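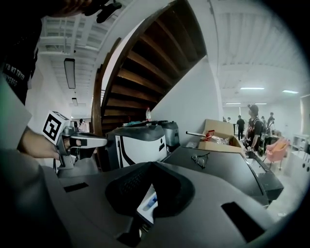 The Lid Problem

Encarnación Iglesias had the acceptance sheet on a clipboard and read item 306 aloud, although Usha Alva had written it.

"Open the lid of a household appliance with a lid. Close it. No damage to the lid."

"That's the whole item," said Usha.

"It doesn't say what kind of lid."

"It says household."

The Fidstead trial had 310 items. The first 300 covered picking things up and putting them down, which the Turetti arm did well enough that the insurers had stopped sending a man. The last ten involved hinges. Lemwood, who were paying, had asked for the hinges in July, after their managing director watched his mother try to open a rice cooker with a wrist in plaster.

Usha had shown the motion by hand first, gripper out, fingers toward the dark gray lid. A person doing it needed very little thought. You pushed until the lid resisted, and then you pushed in a slightly different direction. She had recorded 883 repetitions of this over three weeks, and her left forearm was now measurably thicker than her right. She had measured it with a tape and put the result in the log under Other.

The policy trained from those repetitions was called Esteban. It ran on the arm in the next bay.

"Run one," said Encarnación.

Esteban approached the lid at the permitted speed, stopped four millimeters short, and waited.

"Is it thinking?"

"It's within tolerance of contact. It believes it has contact."

"It doesn't have contact."

"No."

After nine seconds the arm lifted, tracing a clean arc through the air, and held at the top for the specified interval. Then it came down along the same arc and returned to its start position. The status light went green.

Encarnación looked at the clipboard. "It opened nothing, and then it closed it."

"Without damage to the lid," said Usha.

"I can't pass that."

"I'm not asking you to. I'm reading the item."

She moved the appliance four millimeters toward the arm and ran it again. The fingers met the edge, the lid went up, the lid came down. She moved it back and the arm opened the air. She wrote both results in the log with the offsets.

"How many lids has it seen?" said Encarnación.

"One. From 883 angles."

"And how many does Lemwood sell?"

"There are 1,000 in the catalog. Some are the same lid in a different color."

Encarnación wrote something short next to item 306 and turned the page. Item 307 was a lid with a latch. She read it to herself, then looked at Usha's arm, then at the clock.

"Do you want to do 307 today?"

"I'd have to show it first," said Usha. She changed the gripper to her right hand - the tape measure was still in her pocket - and went to find something with a latch.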